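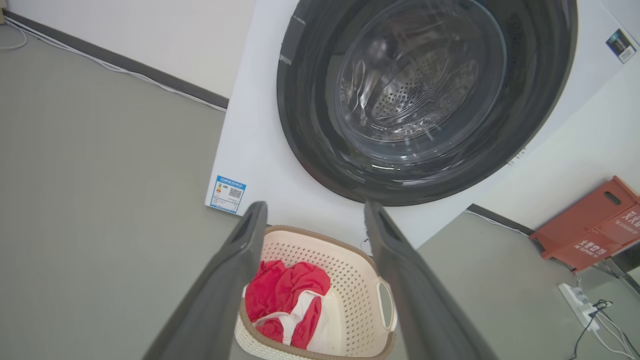 Gravetum 50 front-loader, white

I've been selling washers out of the Flonville shop long enough to have favorites, and this is one of them! It's a plain white front-loader with a big round door, so you can put your basket down on the floor in front and just shove things in (my kind of laundry). The one on our floor still has its energy label on the front panel, the blue and white one with the QR code. Scan it if you like reading numbers, or come ask me and I'll read them to you.

What I like about it

The door opening is wide. I can get a bulky bath towel through it without a wrestling match, and a basketful of shirts goes in as a couple of armfuls. Behind the glass you've got a stainless steel drum with rows of little holes across the back wall, and it wipes down easily. The rubber seal is good and thick too. Please run a dry cloth around it once a week and leave the door open a crack overnight – my own machine at home got musty because I never bothered, and I sell these things.

Reds and whites

People ask me this one all the time. If you've got a white top with red trim, wash it cold the first few times and keep it away from the bright red stuff. Natanael Camargo, who does our deliveries, put a new red sweatshirt in with his soccer whites last May and he's still hearing about it at practice.

Price and delivery

1,669, and that covers delivery, hookup and hauling off your old machine anywhere in Flonville or Brurkgate. Stairs are fine up to 3 floors, but call first so Natanael brings a second pair of hands. Measure your doorway before you order, and your hallway corner too if you have a tight one!

You get a 5 year warranty on parts, handled by us at the counter. The basket isn't included, sorry, but we carry plastic ones with handles by the register.

Want it stacked with a dryer? The Vieira stacking kit fits and we usually have a couple in the back.

Questions go to me, Josué Bastos, at the shop.

Page updated 20 February 2021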